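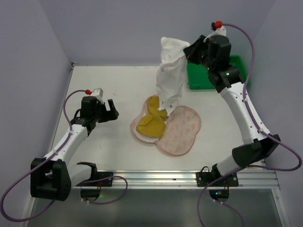

Home | Notebook | Screenings | Archive | About

Notebook, May, started 9:40 in the morning

Second day on the recast cut of Skendard. I want to get this down while the kettle is on, because last time I trusted my memory and then spent an afternoon hunting for a note I had only ever written in my head.

Where we are: the part of the brother was played by one actor for the first block of shooting and by Kwofie for everything after. The director wants Kwofie throughout, which I think is the right call (he is so good in the kitchen argument, you can hear him decide to stay). That leaves us 79 shots with the old actor somewhere in them. Most are over-the-shoulder and can be trimmed or flipped. I went through reel 2 yesterday and was pleasantly surprised by how much of it is the sister's movie anyway.

Trouble spots, in no sensible order. The ferry dialogue, where the old voice runs under her close-up for ages. The wedding toast. The walk back from the Lidov house, with both of them in a wide and no coverage at all, bless the camera crew, they were losing the light. I tried the walk with a cut straight to the door and it felt abrupt at first, then less so on the third viewing, though by then I was hungry and would have approved of anything.

Kwofie comes in for two hours to loop the ferry lines. Remember to play him the original production sound FIRST, with the engine noise, so he pitches up over it. Last session he read everything as though they were sitting in a library, lovely but no use on a boat.

11:15. Sent the new reel 2 over to Plundetti for the publicity people, who are nervous about the recasting story getting bigger than the picture. Asked them please not to pull a trailer moment from the toast until it's settled. Five alternate takes of the toast are in the bin marked TOAST KEEP, please leave them there!
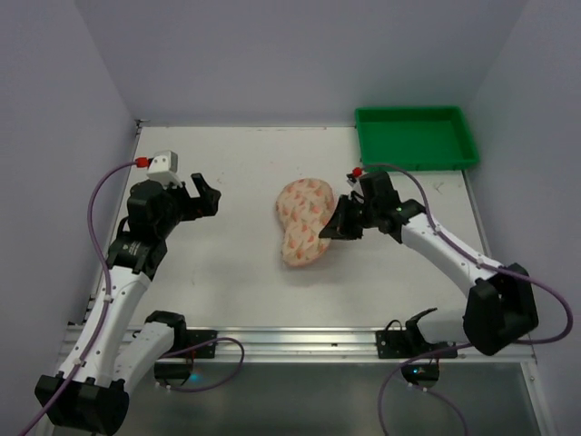
Daiane Trindade thinks the walk should go altogether, and that if the sister simply arrives at the door alone we'll understand the quarrel better than if we watch it cool off. She'd also hold the music until the door opens. I resisted for a good ten minutes and then tried it, and I have to say I like it very much. Saved as a separate version so the director can see both.

Still to do: room tone for the ferry, check the credits order with Kwofie's agent, find the missing toast slate.

We use cookies to remember your preferences. Accept | Settings

Contact | Copyright Skendard cutting room | Back to top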